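Skills lab > Materials and technique > Knot security in 3-0 braided vs monofilament, number of throws

jvermeulen
Posts: 1,913
26 December 2018

I am rewriting the knot section of our bench handout at Gorkstead and would like opinions before it goes to print. The old text says "square knot, four throws, all materials." It was copied from the Van Wijk manual years ago and I doubt it was right then.

My draft reads:
Braided, coated or not: surgeon's first throw, then two flat single throws, alternating.
Monofilament nylon or polypropylene: surgeon's first throw, then four flat single throws, alternating.
Cut tails at 3 mm for braided, 5 mm for monofilament.

Sizes 2-0 to 4-0 only. Skin and fascia on the bench, no vessels. Objections welcome, with numbers if you have them.

a_desmet

The braided line is too thin for coated material. The coating is there to let the strand run through tissue, and it lets the strand run through the knot just as well. I would separate coated from uncoated and add one throw to coated.

The monofilament line is fine.

ilse_v

Agree with Arnout on coated. Disagree on the tails. 3 mm is generous for a bench pad and stingy for anything a student will do afterwards, when the knot is tied in gloves and under poor light. Pick 5 mm for everything and have one rule to remember.

jvermeulen

One rule to remember is how we got "four throws, all materials."

ilse_v

Yes, and four throws held.

N.Qudah

Some numbers, for what they are worth. In September I pulled 31 knots to failure on the tensile rig. 3-0 throughout, tied by one person (me) over a smooth rod, loop cut opposite the knot, both ends in the clamps, constant crosshead speed. I recorded only the mode of failure, slip or break, and I did not soak the material first.

Uncoated braid, surgeon's plus two: broke at the knot every time.
Coated braid, surgeon's plus two: mixed. More breaks than slips, but the slips were complete. The knot came undone, it did not creep and stop.
Coated braid, surgeon's plus three: all broke.
Nylon, surgeon's plus three: mixed.
Nylon, surgeon's plus four: all broke.

So I would side with a_desmet. Nylon at plus four agrees with your draft.

Limits: small groups, one operator, dry material, one batch per type. The nylon was from Detard and the spool had been open on a shelf for a long time, so do not compare it with anything fresh out of the packet.

a_desmet

Thanks Noura, that is what I expected for coated. Did you lay every throw flat? A granny in the stack would explain complete undoing.

N.Qudah

I tried to. I did not photograph each knot before pulling, so I can't rule it out for the early ones. If I repeat it I will photograph them.

Marloes P

Coming at this from the teaching side. We mark bench closures at Rikerness every term and I can't remember failing one for the number of throws. We fail them for three other things: bites of unequal depth, bites too close to the edge, and knots left sitting on the incision. A student who puts in six throws has wasted material. A student who ties over the wound line with the correct number has a worse closure.

If space in the handout is limited I would cut the throws to a small table and spend the page on placement. What I give mine:

Needle enters at right angles to the surface. If it goes in shallow, the edge rolls under.
Distance from the edge equals depth of bite.
Space between stitches equals the distance from entry to exit, or a little less on a curve.
Draw the edges together until they touch, then stop. Blanching means too tight.
Slide each knot to one side before cutting, and to the same side all the way along.

On spacing, I make them divide the wound. First stitch in the middle, then the middle of each half, and so on. It is slower than starting at one end but it stops them arriving at the far end with a fold of spare tissue on one side.
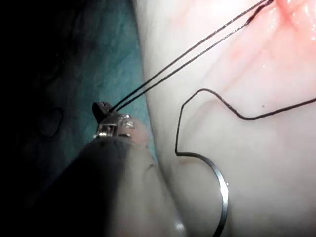
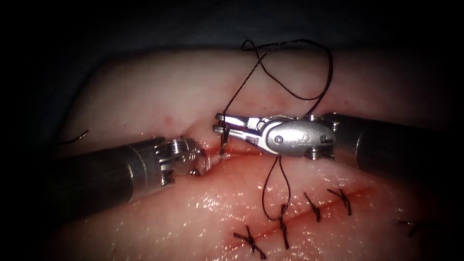 Interrupted, black suture, five tied in a row along the incision.

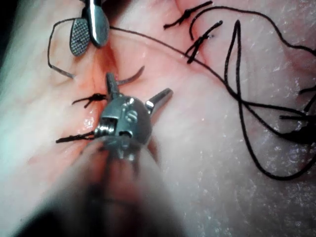 Dividing the wound has one cost, and Jelle should mention it if he adopts the method. The early stitches carry all the load until their neighbors are in. With a stiff pad or a wide gap the first one cuts in, and the student then ties the rest tight to match. I let them place a temporary holding stitch in the middle and remove it when the two on either side are done. Some examiners mark that as an error. I do not.

ilse_v

I would mark it as an error. If the middle stitch cuts in, the bite was too small or the gap too wide for a single layer, and both need to be dealt with before the next stitch. A holding stitch hides the fault. It also leaves a pair of extra holes at the point of highest tension.

Marloes P

On a bench pad the gap is whatever the supplier cut. They can't undermine it and often there is no second layer to close. I agree with you for live work.

ilse_v

Then say so in the handout, or they will take it with them.

jvermeulen

Noted. Placement gets its own page. I will describe dividing the wound and leave out the holding stitch, sorry Marloes. There is no room for the exceptions and Ilse's point about habits is fair.

Revised throws:
Uncoated braid: surgeon's plus two.
Coated braid: surgeon's plus three.
Nylon, polypropylene: surgeon's plus four.

Tails still open.

a_desmet

5 mm nylon, 3 mm braid, as you had it. Long braid tails get caught in the next bite. Long nylon tails do too, but short ones work loose at the last throw, and of the two I prefer the nuisance. If you want a single number for Ilse, 4 mm is within the cutting error of any first-year.

ilse_v

4 mm is acceptable.

knotweed

Question from a student. Our instructor wants the first throw of nylon locked by pulling both strands to the same side before the second throw. Van Wijk says never to do this. Who is right?

a_desmet

Both, depending on what follows. Pulling to one side turns the first throw into a half hitch and it grips for a moment. If the second throw is then laid flat and tension is evened out, you get your square knot back. If it is not evened out, you have two half hitches around a straight strand and the thing slides. Learn it flat first.

N.Qudah

I have seen plenty of those on the rig. They look like square knots from above. Turn the loop over, and if one strand runs straight through the middle, cut it and tie again.

knotweed

Thanks. Mine has a straight strand. Most of them do, now that I look.

Marloes P

Usually that comes from crossing hands on one throw and not on the other. Practice with two colors of cord, one per hand, on a chair leg. Thick cord, slowly. I ask for 800 before anyone opens a packet and I'm aware that not all of them do it.

ilse_v

Cord is fine for the sequence but teaches nothing about tension – it has too much friction. Move to nylon early.

jvermeulen

One more item before I close the draft. Storage. Noura's remark about the open spool bothers me. Our bench stock is mostly expired packets plus bulk spools, and the spools live in a drawer under a window. Has anyone compared old against new?

N.Qudah

Not properly. I have pulled straight lengths from the same spool, outer turns against inner, and the outer turns broke lower. I would not quote a figure. Light or handling, I can't separate them. I throw away the outer layer now and keep the spool in a tin.

a_desmet

Expired absorbable is the one to watch. It goes brittle when the foil has been compromised, and a student will think they are pulling too hard. Non-absorbable in an intact packet I use without concern for bench work.

Label the drawer TRAINING ONLY on the front and on the inside. Ours was labeled on the front only and the drawers got swapped.

jvermeulen

Will do, and the spools move out of the window. I'll post the PDF when layout is finished with it. Noura, may I cite your pulls as unpublished bench data?

N.Qudah

Yes, with the limits stated. Dry material, one operator.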